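길가에 세워 둔 것들의 예절
Lieven Koster 인터뷰

Lieven Koster는 약속 시간보다 먼저 나와 연석에 앉아 있었다. 인사도 하기 전에 그가 한 말은 "거기 밟지 마세요, 이웃집 잔디예요"였다. 주택가 도로변의 일상을 다루는 소식지 Pultow를 혼자 쓰고 편집하는 사람답다. 구독자는 802명이고, 그중 2명은 그의 누이라고 한다.

왜 하필 주차된 차냐고 물었다. "집은 꾸미잖아요. 손님 온다고 커튼도 바꾸고. 그런데 차는 그냥 세워 두고 들어가 버려요. 저는 그 무심함이 좋습니다." 그는 잠시 생각하더니 덧붙였다. "물론 남의 차를 오래 쳐다보면 창문 안쪽에서 누가 저를 쳐다보지요. 공평한 일입니다."

그가 이 일을 시작한 것은 어느 해 October, 그러니까 10월이었다. 다니던 설계 사무소 Benkirane에서 연석 높이를 검토하는 일을 맡았는데, 보고서가 213쪽까지 불어났고 읽은 사람은 동료 Nanna Kragh뿐이었다. Kragh는 전화로 이렇게 정정해 주었다. "다 읽지는 않았어요. 30쪽쯤 읽고 재미있다고 했더니 회사를 그만두더라고요. 아직도 조금 미안합니다."

Koster에게는 나름의 분류법이 있다. 길에 세우는 사람과 진입로에 세우는 사람. "길에 세우는 사람은 곧 또 나갈 생각인 겁니다. 진입로에 세우는 사람은 하루를 마친 거고요." 근거가 있느냐고 묻자 그는 없다고 시원하게 인정했다. 본인은 어느 쪽이냐는 질문에는 버스를 탄다고 답했다.

색에 대해서는 할 말이 더 많았다. "다들 회색만 산다고 한탄하는데 동네를 걸어 보면 붉은 차가 꼭 있어요. 나무 그늘 밑에서는 점잖은 척하다가 해가 들면 본색을 드러내지요." 우편함 이야기로 넘어가자 목소리가 낮아졌다. 차보다 오래 그 자리를 지키는데도 대접은 못 받는 물건이라는 것이다. 우편함 특집을 쓴 적이 있는데, 그 호를 내고 구독 해지가 가장 많았다고 했다. 그래도 2편을 준비 중이다.

걷는 속도는 느렸다. 아스팔트의 얼룩 하나를 두고도 걸음을 멈추는 사람이라 골목 끝까지 가는 데 한참이 걸렸다. 헤어질 때 그는 다음 호 제목을 아직 못 정했다며 내게 의견을 물었고, 내가 하나 말해 주자 예의 바르게 못 들은 척했다. 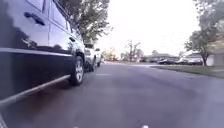
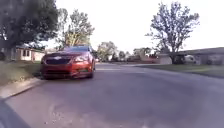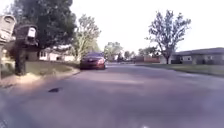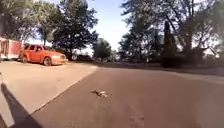

같은 동네의 길. 마지막 사진은 진입로에 세워 둔 주황빛 소형 SUV.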